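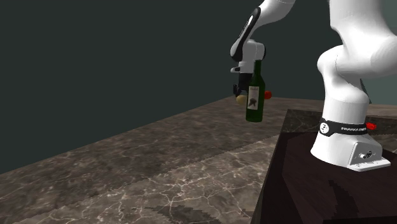
1. What the project was for

Our group was asked to write a short set of working rules for students who try out robot arm tasks in simulation before they are let near the real arm in the McGrath lab. Ondbridge already has lab rules for the real machine, covering the floor markings, the stop button and who may be in the room. It had nothing for the simulated work. Students set up their scenes however they liked, and the results were hard to compare and sometimes could not be repeated at all.

The group was Juniper Lyons, Na-rae Shin and Begoñe Zabala. Rianne Kuipers supervised. We called the rule set Pindo, after the shared folder it was kept in, and the name stuck.

2. The task we used

We needed one task that everybody could run. We chose moving a wine bottle over a kitchen counter with a Franka Emika arm fixed to a dark wooden table. The arm takes hold of the bottle, carries it above the marble and sets it down at a target point. A bottle is a fair test for a set of rules. It is tall, it can tip, and on a real counter a drop would mean broken glass, so a student has to think about grip, height and speed together.

The scene files came from last year's Karnura project. We kept the arm, the table and the counter as they were, and changed the start positions and the logging.

3. How we wrote the rules

We began by reading old student reports and marking every place where we could not tell what had been done. The most common gaps were the start position of the arm, the random seed and the version of the scene file. Several reports gave a success rate without saying what counted as a success. One treated any run where the bottle ended upright as a pass, even if it had hit the counter on the way.

Na-rae then wrote a first draft, which was too long. It ran to 52 rules, many of them saying the same thing in other words. Rianne asked us to cut anything a student could not check for themselves in the scene or in the log. After that we had 6 rules. They are given below in the form we handed them in.

4. The rules

Rule 1. Write down the setup before the first run. This means the scene file and its version, the arm's start position, the position of every loose object, and the seed. If any of these change, it is a new setup and gets a new name.

Rule 2. Say what counts as success before the first run. For our task: the bottle stands upright on the target, has been let go, and touched nothing except the gripper until it was put down. The definition may not be changed after results have been seen.

Rule 3. Use the real arm's limits. Joint, speed and force limits in the simulator must be the same as the ones used in the McGrath lab. A run with looser limits may be kept for interest but does not go in the results table.

Rule 4. Look at the contacts as well as the final picture. The log must list every contact between the held object and anything else. A held object passing close to other objects should be checked in the log, as a camera view alone can hide a touch or make one seem to be there.

Rule 5. Keep failed runs. They are logged in the same way as good ones and counted in the total. A run may only be taken out if the simulator itself stopped, and the reason must be written next to it.

Rule 6. Do not treat a simulated pass as permission. A task that works in simulation still needs its own risk assessment and a supervisor's signature before it is tried on the real arm.

5. Testing the rules

Juniper and Begoñe each set up the bottle task from the written rules without talking to each other. We then ran 600 trials, split evenly between the two setups, and compared the logs.

The setups did not match at first. Rule 1 said "position of every loose object" but did not say where the position was measured from. Juniper measured from the base of the arm and Begoñe from the corner of the counter. We added a line saying that all positions are given from the centre of the arm's mounting plate. Once that was fixed the starting scenes agreed and we began the trials again from zero.

Rule 4 took the most time. The contact log was large and slow to read, and Begoñe wrote a small script that picks out only the contacts with the held object. We think the rule would be ignored without the script, so it is now stored with the rules.

Rule 2 caused an argument over how long the bottle has to stand before the run is a pass. We settled on 2 seconds after the gripper opens. This is a choice made for our task and other groups may need a different one.

6. What the rules do not cover

They do not deal with people in the scene. We had no human model to work with. They also say little about how closely the simulated surfaces should match real ones. Friction between glass and gripper matters a great deal for this task and we used the value left in the Karnura files without testing it. Ilse Wuyts, who looks after the real arm, read the draft in August and said this was the weakest part. We agree. A simple grip test on the real arm, using an empty plastic bottle, would be a sensible next step.

We also did not try the rules on anyone outside the group. All three of us knew what they were meant to say, which makes them easier to follow.

7. Files

The rules, the contact script, both setups and the full logs are in the Pindo folder. Start with the readme. The older drafts are kept in a separate folder and should not be used.

Related reports
Karnura: a kitchen scene for arm practice
Checklist for first use of the McGrath lab
Writing a risk assessment for a student robot project
Naming and storing simulation logs
Stop buttons and floor markings: a short survey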